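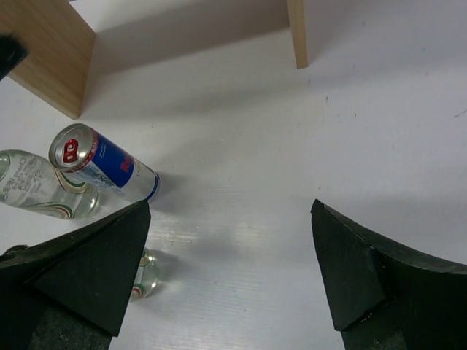
Tostari Worktop, White, Series 30

Sorting and inspection surface for beverage containers

The Tostari is a flat white worktop for benches where cans and glass bottles are laid out, checked and sorted by hand or by fixture. It is supplied as a top only, or as a complete table with a Plateck underframe. The surface is the same in both versions.

Surface

The working face is a mostly plain white with faint parallel lines and no printed grid. White was selected for contrast with metal and printed labels. Clear glass is the difficult case on any light surface: the table color shows through the body of the bottle, and white print on the glass loses contrast. Where clear bottles make up most of the work, order the gray top (Mudaliar finish) or place the gray insert mat over the inspection area. Silver and colored cans need no insert.

The face is flat, with faint ridges, and has no raised rim. Containers placed on their sides can roll if the table is out of level. Level the underframe before use and check it again after the table is moved. For work with containers lying down, the Irico edge strip is recommended on all four sides. It clips to the edge of the top and needs no drilling.

Container types

The top is suitable for:
Slim and standard beverage cans, full or empty, standing or lying
Clear and colored glass bottles, standing or lying
Mixed lots of cans and bottles

When cans and bottles are laid down together, leave a gap between glass and metal if the printed sides are to be read. A can lying against a bottle can hide part of the print on both. Lids and pull tabs are easiest to check with the can on its side and the top end toward the operator.

Dimensions and load

Length: 1,313 mm
Depth: 1,000 mm
Thickness: 30 mm
Maximum distributed load, with Plateck underframe: 200 kg
Edge: square, sealed on all sides
Finish: white, reflective

The load figure applies to the complete table on a level floor. It does not apply to tops mounted on customer frames. Support drawings for customer frames are available on request.

Cleaning

Wipe with a damp cloth and a neutral detergent. Sugar residue from soft drinks and energy drinks should be removed before it dries. Dried residue can be softened with warm water for a few minutes and then wiped off. Do not use scouring pads, steel wool or blades. Broken glass must be picked up or vacuumed before wiping, as fragments dragged under a cloth will scratch the finish.

Light scratches do not affect use. Deep scratches hold residue and should be filled with the white repair compound listed below.

Mounting

The top is fixed to the Plateck underframe from below with the screws supplied. Two people are required to lift it. Tighten the screws in two passes, starting at the center. Adjustable feet are fitted to the underframe as standard.

Accessories

Gray insert mat
Irico edge strip, set for one top
White repair compound, tube
Replacement feet for Plateck underframe

Ordering

State the finish, the version (top only or complete table) and any accessories. The gray top is made to order. Complete tables ship with the underframe flat-packed and the top in a separate carton. Check the corners of the top before signing for delivery.

Technical contact: Gerd Buschmann

Data sheet revised May 20, 2024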